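I've been meaning to write this up since June, so bear with me, this is going to be a long one. It's about my grandmother's recipe cards and how I finally learned to bake her rye bread.

There were 214 cards in the tin when it came to me. Most are in her handwriting, a few are in her sister's, and one is a bus timetable for Stimham with a plum cake written on the back (very good plum cake, by the way!).

The rye bread card says, in full: "Rye, the usual amount. Water. Salt. Wait." That's all I had to work with for two years, and I made some truly terrible bricks, which my neighbors on Hawthorne were very sweet about.

Then I got a letter from Florence Lévesque, who used to live across the hall from Grandma and is still baking every week. She remembered the whole thing, down to the blue bowl. The usual amount was 200 grams for the starter, fed at night, and then a lot more flour than I would ever have dared to put in.

She also told me the bread came from Bredow, where Grandma's mother had it from the woman who ran the mill shop. I'd always believed it was a family recipe going back forever – and I think I like this version better, two women talking over a counter.

Things I was doing wrong, for anyone else fighting with rye: kneading it like wheat (don't, just stir it and leave it be), cutting it the same day (wait until tomorrow, I know, I know), and using water straight from the cold tap. 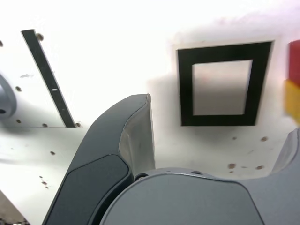
Gray on gray, up close.

Back to the bread. Florence says her loaves always came out a little sour in summer and she'd move the bowl down to the cellar steps. I don't have a cellar so mine sits on the floor by the back door with a plate on top, and I step around it all evening.

Next up is a card that just says "Drastska dumplings, as for Easter." If your family made anything by that name, please write to me, I'd love to hear how you did it and what you served with them. I'm guessing there's potato in there somewhere!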